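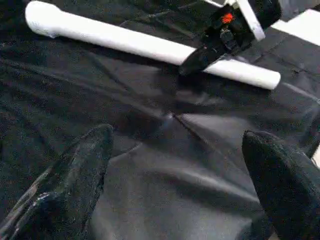 A white tube on black fabric.

The Summer the Water Went Brown

Prekcombe is digging up its pipes. All of them. It's taking longer than they said.

First thing you hear in Prekcombe is the saw. Starts at seven, sometimes ten of. Concrete saw, one long scream, then a break while they hose the blade, then again. I'd been in town eleven minutes. The woman at the motel desk didn't look up. "That's Pramanik Street," she said. "They're only on the 200 block."

Only on the 200 block is a thing people say here. It means don't ask when they'll get to mine.

The short version. 1,261 homes on city water. Most of the mains went in 70 years ago, cast iron, when the cannery was running two shifts and the town figured it would double in size. It didn't double. The pipes stayed. Then in August of last year a main let go under the high school parking lot, pressure dropped all over the east side, and when it came back up the water was the color of tea. Some places coffee. People still have it in jars. I was shown four jars in two days, one of them kept in a china cabinet next to a gravy boat.

The boil notice ran eight days. The diner switched to paper plates and bottled Coke and took the soup off. The laundromat just closed, put a sign up that said NO. Somebody's wedding whites came out of the wash peach and she got married in them anyway, I saw the picture, it looked fine.

After that the vote on the bond wasn't close.

What's under the road

I wanted to see the old pipe so I went down to the public works yard, behind the ball field, past the salt shed. There's a stack of it by the fence. Pieces about as long as a leg, cut out so the trucks could haul them. You look in the end and there's hardly a hole. Rust grows in from the walls in lumps, they call it tuberculation, and a six inch pipe turns into a two inch pipe and nobody upstairs knows except the shower is kind of sad.

"People thought it was their showerhead," the yard foreman told me. "Whole town bought new showerheads."

The hardware store confirms this. Sold out twice.

Iron isn't bad pipe, he wanted me to write that down. Some of it comes up looking like it was buried last week. Depends on the soil. The north end is gravel and drains. The east end is old marsh running down to Jundska Creek, wet clay, and wet clay eats iron. He can tell you what block a piece came from by looking at the outside. I tested him on it. Picked a chunk from the bottom of the pile, he turned it with his boot, said Pramanik between the church and the bank. The spray paint on the other end said the same.

The new main is plastic on the small streets and ductile iron under the state road, where the trucks are. There was an argument over that. Of course there was. Three meetings worth. One side had read things on the internet about plastic, the other side had read the bids. It ended up about where the engineers had it to begin with.

And then there's the part nobody budgeted for in their head - the line from the curb to the house. City owns to the curb stop. You own the rest. Some of those lines are copper, some are galvanized, a few are lead, and for a lot of houses the city's own card just says UNKNOWN in pencil. So last spring everybody got a letter asking them to go down in the basement with a key and a magnet and scratch the pipe. Shiny and soft and the magnet won't stick, that's lead. Penny color, copper. Magnet grabs it, galvanized.

It's a good test. It's also a strange thing to ask a whole town to do in one week. The dollar store ran out of magnets. People were using the ones off the fridge, shaped like fruit.

The map

The best map of the Prekcombe water system isn't at city hall. Or it wasn't, until they borrowed it. It was rolled up in the closet of a retired meter reader out on the county road who spent 32 years walking every street in town and marked down each valve as he found it, in four colors of pencil. He made me coffee. He didn't want his name in a magazine.

He says the official map had the valve in front of the library on the wrong side of the street from before he started. He told them. They said thank you. It stayed on the wrong side. When the main blew in the parking lot the crew spent most of an hour digging for a shutoff that wasn't there, and the whole time it was across the road under somebody's hostas.

He called it in. From his kitchen. They found it in five minutes.

Now there's a scan of his map on a tablet in every truck. The original's in a flat drawer at city hall, in a plastic sleeve, and he goes in now and then to fix something. Still pencil. He let me see the notes he kept on the side and they're half plumbing and half town history. Bad dog. Nice dog. Meter under porch, knock first. Do not park here. One just says PEACHES and he wouldn't explain it.

I asked if he was proud of it and he said it's a map.

Living with it

Here's how a block goes. Saw cuts the road. Temporary line gets laid along the gutter, hooked up house by house with what looks like a garden hose, so for three weeks you're drinking through a hose. It's tested, it's fine. In summer it comes out warm, kids think that's hilarious. Then the trench, then the new main, then they flush it and sample it, then the hookups, then gravel, then you wait for asphalt. The wait for asphalt is the long part. A whole street of gravel, dust on everything, one guy on Mill Street has been power washing his truck every Saturday like it's going to help.

Mail gets weird. Trash gets weird. The school bus picks up from the bank corner instead, and the bank has put a bench out and a bin of umbrellas. Some umbrellas have come back.

The stores on Pramanik have had it worst. The shoe repair place says half the usual business and I beleive it, I had to walk a plank to get in. The bakery moved to a folding table at the end of the block, outside the fence, and is doing better than it ever did. They may keep the table. The Plurkura, which is the old movie house, one screen, popcorn in paper sacks, lost its water for an afternoon and ran the matinee with the restrooms locked. Ninety minute picture. They picked a short one on purpose. People came.

I went to a show there my second night. You could feel the compactor through the floor in the quiet parts. There weren't many quiet parts.

Bills are up too, and that's the real fight now the dirt is moving. The bond gets paid back through the rates and it gets paid back over decades. A couple I talked to on the east side, both retired, have the new bill and the old bill taped side by side on the fridge with one of the fruit magnets. They voted for it. They'd vote for it again. They'd just like it known that they look at that fridge every morning.

The city has a fund for folks who can't swing it. Also a smaller one for service lines, that one was gone by June. More is supposed to come from the state. Supposed to is another thing people say here.

If you own an old house somewhere else

Couple things, picked up from the crew, standing around.

Find your shutoff tonight. Turn it a quarter turn and back. If it won't move don't force it, call somebody while it's a weekday.

Do the scratch test, takes two minutes. Write what you find on a piece of tape and stick it on the pipe so the next person knows.

After any main work on your street, take the screen off the kitchen faucet and run cold water for a good while before you put it back. You'll be amazed what's in that screen. Do the tub first if you've got one, bigger opening, clears the line faster. Leave the hot off til the cold runs clear or you pull all that junk into the water heater.

And if there's somebody in your town who read meters for a living, go have coffee with them.

Last block

On my last day they turned on the new main at the south end of Jundska Avenue, first street to be all the way done, asphalt and everything. I figured there'd be a ribbon. There was a guy with a long key and another guy with a clipboard. Hydrant open, water across the road, brown for a bit, then cloudy, then you couldn't see it except for the shine. It ran down to the storm drain and two kids rode bikes through it till they got yelled at.

An older man had come out on his porch in slippers. Went back in, came out with a glass of water from his own tap, held it up to the light. Drank half. Poured the rest on a geranium.

"Pressure's good," he said, and then the saw started up again over on Pramanik and whatever he said next I didn't get. They're on the 300 block now.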